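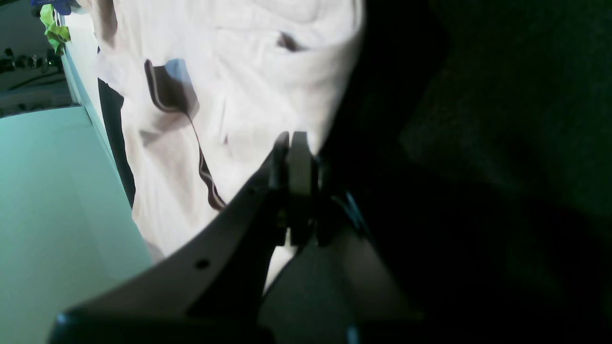

The Arm Was the Cheap Part

Estgate, a linen service in Prendton, set out last January to buy a robot that could pick up a piece of cloth. The owners had a quote, a corner of the sorting room and a line in the budget labeled "arm." They now have a spreadsheet with 145 rows, and the arm is one of them.

Row 12 is the gripper. Row 13 is the other gripper. Cloth is a miserable thing to hold if you are made of metal. It sags and bunches, and it hides its own corners inside its own folds. A box will sit still and be a box. A tablecloth has to be found all over again each time it lands, and whoever sells you the fingers will want to discuss this at length, at a day rate.

Estgate got two bids. Priment offered a complete cell, installed, with a service contract whose price climbed every year for reasons given in an appendix. Lumenta offered the parts and a cheerful two-page setup guide. The Lumenta bid was lower by a margin that made everyone in the room sit up, until the bookkeeper asked who would be doing the setting up.

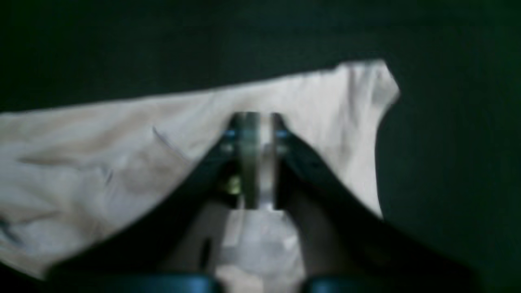 The bookkeeper's question went into the spreadsheet too, as rows 40 through 58. Staff hours were the big one. Then came spare fingertips, a second power circuit, better lighting, and a dark covering for the work surface so that white linen would stand out against it. The covering was the least expensive item on the list and took three meetings.

Neither bidder would promise a speed. Both were happy to promise a trial, and Estgate asked for 300 pickups on its own linen, creases and all, before any money moved. Priment agreed in an afternoon. Lumenta wanted to know if the linen could be ironed first.

If you are budgeting for something similar, take the figure for the arm, write it down, and leave plenty of room underneath. Ask what a replacement fingertip costs and how long it takes to arrive. Ask who picks up the phone at six in the morning – and what they charge for picking it up. Send the vendor your worst tablecloth, still crumpled from the bag.

Estgate's decision is due in the spring. The sorting room has been measured again, and the door is row 146.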